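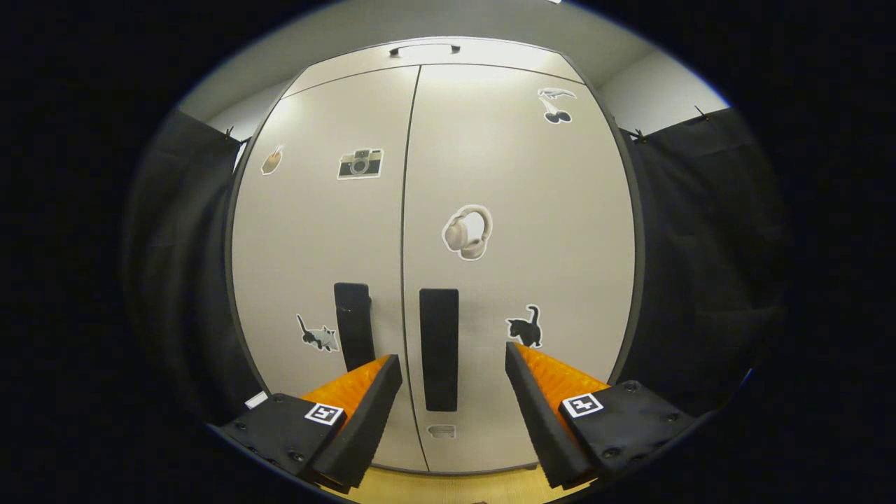 Workshop notebook, Durnbridge
June 23, 2019

Oak gall ink, batch 2.

Strained the galls this morning. They had been soaking in rainwater in the big glass jar with the lid resting on top. A skin of mold had come up on the surface, gray with a few white spots, and I lifted it off with a spoon before pouring. The old recipes don't mind the mold and one of them asks for it. I don't have a view yet. Batch 1 had none and batch 1 was poor, but there were other things wrong with batch 1.

Starting amount was 100 grams of crushed galls to a liter of water. Crushed with the hammer inside a canvas bag. Some pieces were still the size of peas and I think that is too coarse. Next time go over them again in the mortar. The liquid through the first cloth was a weak tea color, then darker as I squeezed the cloth out. Second pass through a coffee filter took most of an hour because the filter kept clogging. Changed filters when it slowed to a drip.

Galls are from the hedge along the Tondora lane, picked by Tomos in December. Most had exit holes. The Sevik booklet says galls without holes are stronger because the wasp is still inside and the tannin hasn't dropped off, but by the time we got there the wasps had mostly gone. I sorted out the ones without holes and there were so few that I put them back in with the rest. If we want to test this properly we need to pick earlier in the season.

Iron: ferrous sulfate from the tub on the top shelf, the one that has been opened before. The crystals have a rusty crust where air got in. I picked through for the green ones and left the brown. Dissolved them in a little warm water in a separate jar and added that to the gall liquor slowly while stirring. It went from tea to purple black at once, as it should. Gum arabic went in last, already dissolved overnight. There were still a few lumps in the gum, which I pressed against the side of the jar with the back of the spoon until they broke up.

Note for the tub: it needs relabeling. The label has gone soft and only the first half of the word can be read. I know what it is and Tomos knows what it is, but that isn't good enough for a tub on a shared shelf. It also needs a better lid.

Writing tests

Pens used were the steel dip pen with the worn nib, a new nib of the same pattern, and the goose quill Idris cut. Papers were the cotton rag offcuts, the cheap laid pad, and one sheet of the Watkins ledger paper.

On rag: goes on pale gray, darkens while you watch. By the time I had finished a line the start of it was noticeably blacker than the end. Good edge on the strokes. No feathering with the new nib. Slight feathering on the cross strokes with the quill, where I was pressing too hard.

On the laid pad: feathers everywhere. Showed through to the back. I would not blame the ink for this, the pad does it with everything except the thick bottled black.

On the ledger paper: best of the three. The surface is sized hard and the ink sits up on it. It took longer to dry and I smeared one word with my sleeve. Once dry it didn't move under a damp finger.

The ink is a little thin. It leaves the nib quickly on a downstroke and makes a bead at the bottom of letters with a tail. More gum would hold it back. I don't want to add it to the whole batch until I have tried it in a small amount, so I poured some off into one of the short bottles and put in a few more drops of gum solution. That bottle is marked with a G on the cap. It wrote better on the rag paper and worse on the ledger, where it went shiny and stayed tacky. Leave both until next week and look again.

Comparison with batch 1

I put a line from batch 1 next to the new ones on the same rag sheet. Batch 1 is brown. It was a fair gray when we made it and it has gone the color of weak coffee, with a yellow halo around the heavier strokes. My guess is too much iron for the amount of tannin. I went back to the entry for batch 1 and found that we didn't write down the weight of the iron at all. The entry says "added the iron" and then talks about the weather. That was my entry.

So for the record, batch 2:
Galls, 100 g, crushed, mixed with and without holes
Rainwater, one liter at the start, less after straining, not measured
Ferrous sulfate, 30 g, green crystals only
Gum arabic, 25 g, dissolved separately
No wine, no vinegar, no cloves

The cloves are supposed to keep the mold off in the bottle. I left them out because I wanted to see how the ink does alone. If the bottles grow a skin we'll add one clove to each and carry on.

Fading test

Set up the strips for the window. Cut 6 strips from the rag sheet, each with the same row of strokes: one light, one heavy, one cross-hatched patch, one wash with the brush. Half of them are pinned to the board on the south window with a card folded over the bottom part of each strip so there is a covered area to compare with. The other half are in the envelope at the back of this notebook as controls. Please don't use that envelope for anything else. Last time it had a parking receipt and a bus timetable in it.

The board moves when the window is opened. If you open it, check that the cards are still folded down afterward.

Washing up

Gall ink stains the sink. It came off the enamel with a bit of lemon juice and a cloth but not off the grout. It didn't come off the wooden spoon, so that spoon is now for ink only, and I've cut a notch in the handle. The funnel is fine. The cloth is finished.

Steel nibs: rinse and dry them straight away. The worn one was left lying in the tray over lunch and already has an orange bloom near the slit. Idris has said this before and he is right. The ink is acid and it eats them. I cleaned it with a scrap of fine emery and it still writes, though it catches on the upstroke.

Questions for Idris when he is back

Is the quill meant to be hardened in hot sand before cutting or after? This one has gone soft at the tip after a page and a half of writing. I trimmed it back and it was good for a few more lines, then soft again.

Would the ledger paper be worth buying in quantity? Tomos asked at Watkins and they will only sell it by the ream. If it is going to be the test paper for everything from now on, then a ream would see us through a long time. If we only want it for ink we should make do with the offcuts.

Has anyone tested the rainwater? It comes off the shed roof, where there is copper flashing along one side. Copper in the water could shift the color. I could run a small batch with distilled alongside the next one, same galls, same day.

To do

Grind the remaining galls finer and store them dry, with the picking month on the jar.
Weigh everything and write the weights down before starting.
pH strips, the pack in the drawer is out of date.
Read the window strips weekly and put the readings on the back page.
Small batch with distilled water.
Ask Tomos how many galls are left on the Tondora side and whether the farmer minds us going back in.

Added later, same day: looked at the rag sheet again before locking up. The batch 2 lines are now properly black, the heavy strokes more so than the light ones. The G bottle lines are the same black with a slight shine. The smeared word on the ledger sheet has darkened too, including the smear.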